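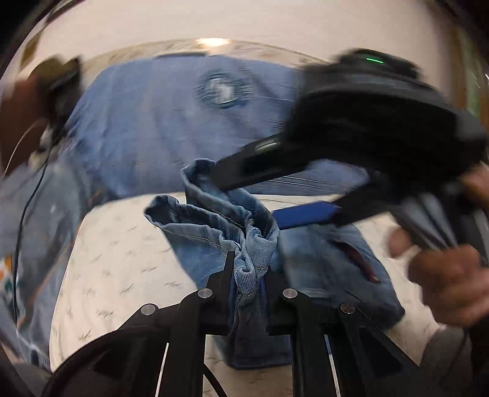 How to Hem Jeans and Keep the Original Edge

I'm short. Every pair of jeans I have ever bought drags on the floor, and for years I paid the alterations place on Mokora Street to fix them. Then my friend Imani Mwakalinga showed me how to do it at her kitchen table and I've done my own ever since (plus my sister's, plus half the people at work, send help).

The trick is to keep the factory hem. If you just chop and fold, you get a stiff new edge that looks like school pants. With this method the faded edge stays on and the extra fabric gets tucked up inside.

What you need

A sewing machine, any basic one will do
A denim needle, and please buy a spare
Thread that matches the leg of your jeans, not the gold topstitching
Pins or clips
A ruler and chalk
An iron with plenty of steam

Wash and dry the jeans first! I skipped this once on a brand new pair from Undmont and they came out of the dryer showing my ankles.

Step 1: Find your length

Put the jeans on with the shoes you'll wear most. Fold the bottom up on the outside until the length looks right, pin it, then walk around the house a bit and sit down. Jeans ride up when you sit, so go a touch longer than you think. Take them off and measure from the old hem edge to where you want the new bottom to be. Let's say it's 2 inches.

Step 2: Fold and pin

Now for the part that confused me for ages. Cuff the leg up on the outside, and measure from the fold to the stitching line of the original hem, leaving the hem itself out of it. That distance should be half of what you're taking off, so 1 inch here. Line up the side seams, pin those first, then pin the rest of the way around.

Step 3: Sew

Slide the leg over the free arm of your machine and stitch right below the original hem, as close as you can get without landing on it. Start near the inside seam where a messy beginning won't show. Go slowly over the side seams and turn the wheel by hand if the machine starts to grumble.

Step 4: Flip and press

Push the fold up inside the leg, pull the old hem down and steam it hard. Try them on before you trim anything. If the fold feels bulky, cut it down to half an inch and zigzag the raw edge. 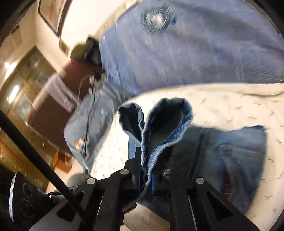
Common Questions

Does it work on stretch denim?

Yes, but use a stretch needle and don't tug the fabric while you sew. My Kera pair went wavy on one leg and it was all my own pulling.

What about wide legs?

Those are easy. Skinny ones are harder, as the leg gets narrower toward the ankle. Let out a little of the inside seam on the fold if it puckers.

Can I do it by hand?

You can. Use a backstitch, a thimble and a long movie.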